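Sorting a mixed table of kids' plastic cups, bowls and mugs -- keep or toss?

Home & Kitchen > Decluttering
Viewed 121 times

Posted by Mimdale

Every September I get told to "do the cupboard," and every time I put the lot out on a black cloth, look at it, and put it all back. My sister swears by the Zodico method, where you sort by color. I don't buy it. Color tells me nothing about whether a cup is worth the shelf space. The other advice I keep reading is to sort by material, plastic on one side and ceramic on the other, and I can't see what that gets me either, apart from tidy piles of stuff I still own. The toys have crept in too, so there's a watering can and a ball in with the dishes. 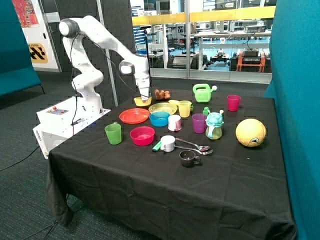
Do the plastic bowls and the ceramic mugs have to go in separate cupboards?

They can share one, as long as the mugs aren't stacked under anything heavy and the kids can reach their own bowls without moving yours.

I got that much from a neighbor. What I want to know is how people decide what leaves.

Posted by Xiaoqing Wei

I'd skip the color thing as well. Sort by who uses it and how often. Adult mugs and the spoons go back first. Then the kids' plates and bowls, and be strict: one plate and one bowl per child, plus 2 spares. A sippy cup stays only if there's still somebody small enough to need it. The turtle one is cute, but cute is how cupboards get full.

Toys get their own box. I've never seen a watering can improve a dish shelf.

Before you keep any plastic cup or bowl, look down inside it in decent light. The outside can look fine while the corner where the wall meets the floor holds on to old juice, and if there's a molded ring on the bottom, grime likes to sit along that too. Run a fingernail around it. People will tell you baking soda fixes everything -- I've had mixed luck, and a bottle brush did more.
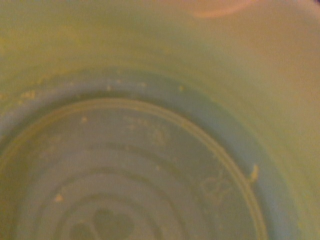 What I'd do, in order

Take the toys off the table. Put the mugs and spoons away. Match the plates to bowls of a size that will nest in them. Check the insides of whatever plastic is left, and anything that still smells after a wash goes in the recycling if your town takes it. Mine says it does, and I have my doubts.

Posted by Grarnow

just get bins. Zeng bins are ok, lids are annoying. label them

Posted by Mimdale

Bins are where my last lot of cups went to be forgotten, so no thanks. The one plate and one bowl rule I'll try, though I expect an argument over the blue bowl. Not convinced about giving up the turtle. I'm starting with the back row, where the yellow bowl and the watering can are, and working forward.
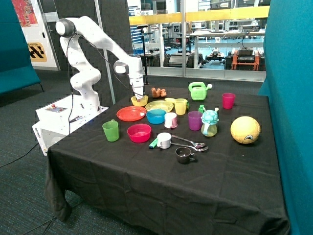

The whole lot on the black cloth, red and yellow plates included.

Posted by Xiaoqing Wei

Keep the turtle for a month, then, and see whether anyone asks for it. My guess is they won't. And check under its lid as well, those shell shapes have a lot of places a sponge can't get into.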